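It has been nearly 3 months since Zollia started planning our kitchen shifts around the arms, and I still say good morning to them (Vittoria laughs at me for it!). She used to plate lunches all day. Now she checks what the arms do and goes home on Friday with a wrist that doesn't ache.

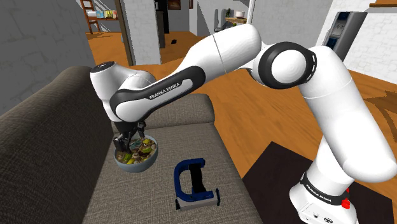
My own job has changed more slowly. I write up the practice tasks, and I fuss over silly things, like how far a bowl heaped that high can tip over a couch before I'd be grabbing a towel. I miss the noise of the old line, I do, but I like having time to think, and Lucrezia has asked me to train two more of us in June.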